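Good practice for cloth handling runs - what are your house rules?

benchrat_leif
We're writing down our rules for fabric manipulation runs and I'd love to steal from yours. Three so far:
1. Reset the cloth by hand between runs, and shake it out first.
2. Look over the finger pads before every block of 100 runs.
3. Log every abort, including the boring ones.
What am I missing?
- Leif Haugland

hella_fan
Great topic! Add lint. Threads get into open gears and you don't find out until the grip goes soft. We clean ours every December whether it needs it or not.

Zeyu Meng
Once a year?? We brush ours out at the end of each shift. It takes a couple of minutes and I love how much less we fight with it now.

My big one is cable routing. Anything hanging within reach of the arm gets clipped back before power-on, and a second person signs for it.

lallgate_ops
Second signature is overkill for a small bench arm. We did 446 runs last quarter with one person and a checklist, no snags.

Zeyu Meng
Good for you, and I mean that! But a person who clipped the cables will look right past the one they forgot. I did it myself twice.

benchrat_leif
I'm with Zeyu on this one, at least for new operators. Maybe drop it after their first 100 runs or so?

balogh22
Can we talk about mixed colors? I'm a huge fan of using contrasting pieces in the same pile. You can tell at a glance which layer the fingers have hold of, and reviewing the wrist view gets so much faster. 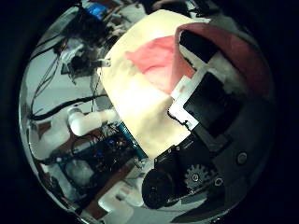 My rule is that any run where the reviewer can't say which layer was picked gets tagged "unclear" and stays out of the success count. It hurts the numbers a little and makes them worth reading.

lallgate_ops
Agree on the tag, disagree on the colors. Real laundry is six gray T-shirts.

balogh22
Ha, fair. Start with colors, then go gray - but keep the two sets in separate folders.

hella_fan
Does the Zoltberg template have a field for that tag?

benchrat_leif
No, I'm adding one tonight. Cable check and end-of-shift brushing are going in too. Will post the draft when it's readable.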